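Course Handout 6: Sorting by Shape and Color
Early Learning Materials, Tillman Program
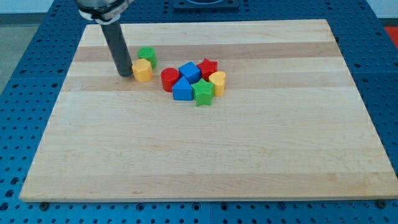
Figure 1. Shape-sorter blocks in four colors, two of each, on a maple board.

Purpose of the session

Students will practice setting out a small group of blocks for a child and recording how the child sorts them. The session follows the reading on classification by Mei Ostrowski, which should be completed beforehand.

Terms

An attribute is a property by which objects may be grouped. Color and shape are the attributes used in this unit. Size is treated in Handout 7.

A single-attribute sort uses one property only. In Figure 1, a child sorting by color would place the red cylinder and the green cylinder in separate groups. A child sorting by shape might bring them together, or might keep them apart on account of the ribbed side of the green one. Either decision should be recorded in the child's own words.

A cross-sort asks the child to sort the same blocks twice, by a different attribute each time.

Setting out

Place the board flat on the table within easy reach of the child. A plain wooden surface is preferred to a patterned cloth. Set the blocks in a loose group and leave some space between them. Blocks may touch, as the yellow octagonal block and the green cylinder do in Figure 1, but a block that is partly hidden from the child's seat should be moved before the task begins.

Do not name any color or shape during setup. Begin with the words "Put together the ones that belong together," and wait. A second prompt may be given once, in the same words.

Recording

Use one record sheet per sort. Note the first block touched, the groups made, and any block returned to the board. Corrections made by the child are part of the record and are not to be erased.

Assignment

Submit a written account of one cross-sort, 500 to 800 words in length, with the record sheets attached. Accounts are read by Hagos Tekleab and returned within 14 days.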